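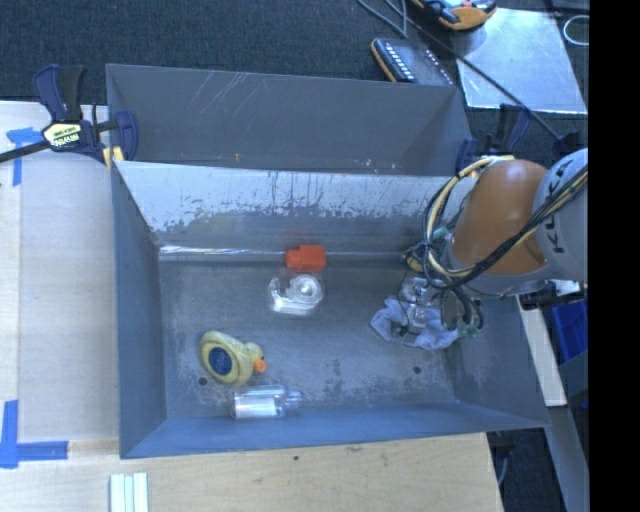 Household oddments in a grey metal sorting bin, with a second bin behind.

Sorting Mixed Items in Metal Bins
Guidance for residents and users of the Drurberg shared workroom

Small items which have no fixed place tend to gather in one container. A tape dispenser, a toy duck, a plastic bottle and a cloth may all be found in the same bin, and each should go to a different shelf. The following advice applies to the metal bins in the workroom and may be used equally well at home.

Before sorting
Place the bin on a steady table at waist height. A second bin should be kept within reach for items that are to leave the room. Bins with sloping sides must not be filled above two thirds.

Order of work
Cloths should be taken out first and shaken over the table, as small parts are easily lost in the folds. Cloths are then folded and placed in the linen drawer.
Tape dispensers are to be lifted by the base. The cutting edge should face away from the hand, and the dispenser returned to the stationery shelf.
Plastic bottles should be checked for a cap and for any remaining contents. Bottles without a readable label are not to be reused.
Toys are to be wiped with a damp cloth and left to dry for 19 minutes before they are put away.
Any item that cannot be identified should be handed to Pramila Kaushik at the Gralura desk, where it will be held until the end of June.

Care of the bins
Scuffs and scratches on the floor of a bin do not prevent its use. Where the coating has chipped, the area should be wiped dry after cleaning to discourage rust. Scouring pads are not permitted. Bins with holes in the floor are unsuitable for screws, beads and similar small pieces, which should be kept in lidded tubs.

Each bin should be emptied fully every six weeks. Replacement bins may be requested from Dindo Lumanlan in Room 4, quoting the shelf number.

Page last reviewed: Nov 17, 2024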